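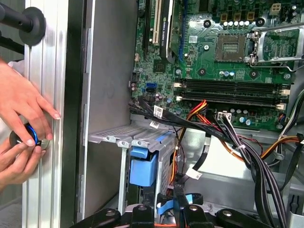
Department of Computing Hardware and Equipment Reuse, Grinstead College

Gallery: Desktop Towers on the Service Bench

Home / Departments / Computing Hardware / Galleries

The Department receives retired desktop computers from offices and schools in the Grinstead and Clodton districts. Each computer is opened, checked and stripped of any part that cannot be used again. Sound computers are then rebuilt and placed with new owners. The pictures on this page show desktop towers with their side panels removed and their processor sockets empty.

The Department has received 2,125 computers under the present arrangement with Gultside Schools Service, and 1,175 of them have gone back into use. The remainder are held for parts or are waiting for bench time.

Opening the case

Towers are laid on their side for internal work. In this position the motherboard lies flat, and memory and cards can be fitted from above. Students are asked to keep the work surface around the tower clear of loose screws. Screws from the side panel go into the first compartment of the parts tray, and screws from the drive area go into the second.

Before any part is touched, the student records the inventory number and notes what is already missing. Many computers reach us without memory or storage, as the previous owner has often removed both. A short intake form is kept at the bench for this purpose. The form was revised in January by Maiara Nogueira and now has a separate line for the graphics card, which was often left off the older version.

Boards and graphics cards

A graphics card marked "NVIDIA QUADRO" stands on the green motherboard in the opening picture, with four empty memory slots on the same board. Workstation cards of this kind come to the Department mostly from design and engineering offices. They are tested separately before a decision is made on the rest of the computer.

The processor socket needs particular care once it is uncovered. Contact pins can be bent by a sleeve or a dropped screw, and a damaged socket normally means the loss of the board. Students in the introductory course do not fit processors. They begin with memory and cables, and go on to sockets in the second part of the course under the supervision of Attila Pintér.

Power supply and cables

The power supply stays in the case during the first inspection. Its label is copied to the intake form, including the rated output, and its leads are traced from the unit to the board and the drives. The colored wires in an older tower may appear disordered, but most of the length is there to reach drives that are no longer fitted. Unused leads are folded back and tied at the end of the job – never cut.

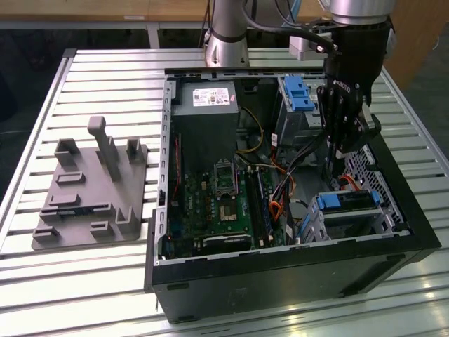
Leads that cross the processor socket or the memory slots are moved aside before work starts on the board. They should be held back loosely, with no strain on the connector. A lead that will not stay in place may be secured with a reusable strap from the bench drawer. Wire ties are not used at this stage, as they must be cut off again when the drives go in.

The drive cage is checked next. Plastic caddies and latches become brittle with age, and the Department keeps spares for the more common types. Any caddy with a broken latch should be put in the tray marked for Sólveig Toft, who keeps the parts catalog. The catalog now lists about 1,000 parts, with compatible models noted where they are known. Caddies that have no listed match are kept for one term.

Fitting memory

Memory is fitted with the computer disconnected from power. The latches are opened first and the notch in the module is lined up with the key in the slot. The module is then pressed down evenly at both ends. Uneven pressure is the most common fault seen in first-year work and usually shows itself later, at the startup test, as a computer that reports less memory than was installed.

A single module is used for the first startup test. If the test is passed, the remaining slots are filled according to the diagram for that board. Printed diagrams are filed by manufacturer in the cabinet next to the window. Please return them to the correct divider – several for the older office models were found in the wrong section at the end of last term.

The tower below has one memory module in place beside the open socket. 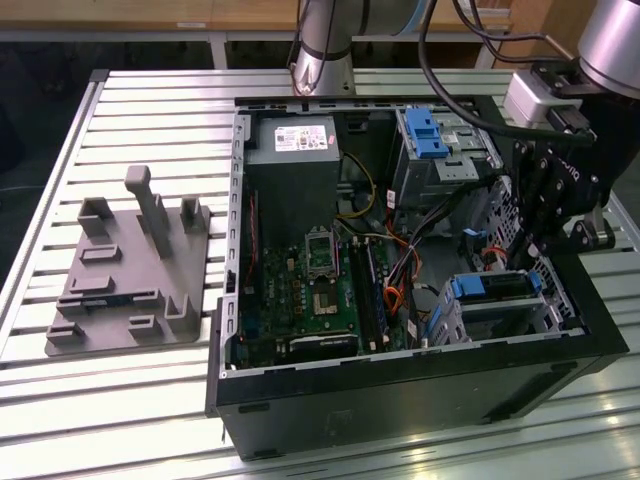
Modules removed during testing are placed in antistatic bags and labeled with their capacity and speed. Modules that fail are set aside in a closed container and are not returned to the general stock. Where a module passes in one slot and fails in another, the fault is recorded against the board, and the board is passed to Nayeli Yupanqui for a second opinion.

After memory, the processor and its cooler are fitted, followed by the drive. The side panel is left off until the full test has been completed. Computers that pass are cleaned, closed and given a green inventory sticker. Those going to schools are collected by Gultside Schools Service, and those for community groups go through the Herath Center in Clodton.

Visiting the workshop

The workshop has 40 student places and is open to registered students from 9 a.m. Visitors from schools and offices that wish to donate equipment are welcome by appointment. Donors are asked to send a list of models in advance and to remove any storage that holds personal data. The Department can provide a certificate of erasure for drives that are left in place, but this adds to the waiting time.

Questions on donations should be addressed to Bláthnaid Mac Giolla in the Department office. Questions on the use of pictures from this page should be sent to the same office, with the title of the gallery.

Related pages
Intake form and notes for donors
Introductory course: desktop maintenance
Parts catalog (staff and students only)
Gallery: Laptop Repair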